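Category: Robot Learning / Data Collection

3. Collection of demonstrations

All demonstrations were collected on the two-arm station at Ekwood. Two operators, Sidra Gilani and Talha Niazi, worked in alternating sessions of 65 minutes. In total we kept 475 episodes. Each episode has one short instruction, written before the recording starts. The wrist view is stored together with the fixed view, as the fingers often hide the object from one of them.
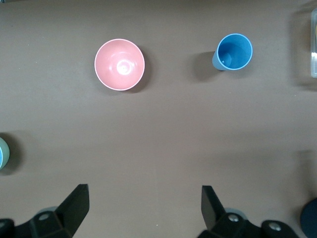

3.1 Object layout

The tableware has plain colors, so that an instruction can name an object by color and type only. Stacked bowls are permitted, and the instruction must then say which bowl is meant. Food items stay on the table as distractors.

Figure 2. Fixed view, with the gripper of the left arm at a blue bowl and a green one under it.

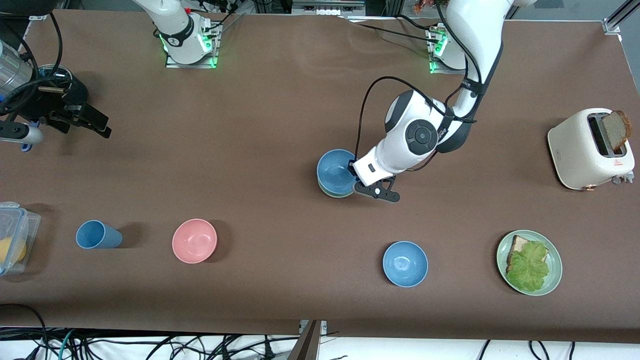 Why were failed grasps not removed from the set?
We kept them when the operator recovered inside the same episode, and the policy needs such corrections. Episodes without recovery were discarded by Hubert Bednarek during the labeling, which took 7 days in January.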